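Pirneo Hotels Reopens the Brito in September

5/23/16

Pirneo Hotels will reopen the Brito, its lakefront property built in 1882, in September after a two-year renovation. The hotel will have 268 rooms and suites, down from 287, as several small rooms on the upper floors were joined to make larger ones.

The work covered the lobby, the ballroom and all guest floors. Original stair rails and tile were kept – the old elevator was not, and two new ones now run from the garage to the top floor.
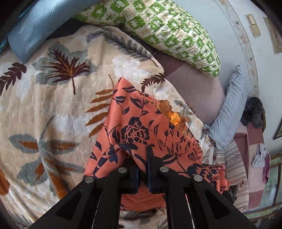 Hubert Wasilewska has been named general manager. He ran the company's Vekum resort for six years and will move to the Brito in July to begin hiring. Most of the staff who worked there before the closing have been invited to return.

The main restaurant, Dasix, will serve breakfast and dinner under chef Gualtiero Vitale. It seats guests indoors and on a covered terrace, and will be open to the public. A smaller bar off the lobby will serve lunch.

Same-day laundry and pressing will be offered on all floors, with bags collected until 9 a.m.

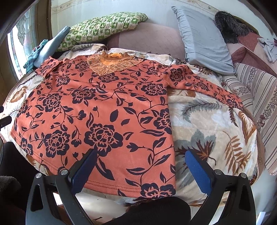 Reservations

Bookings open June 15 by phone and on the Pirneo website. Guests who stay during the opening month will receive free parking and late checkout. Pets are allowed on the ground floor only.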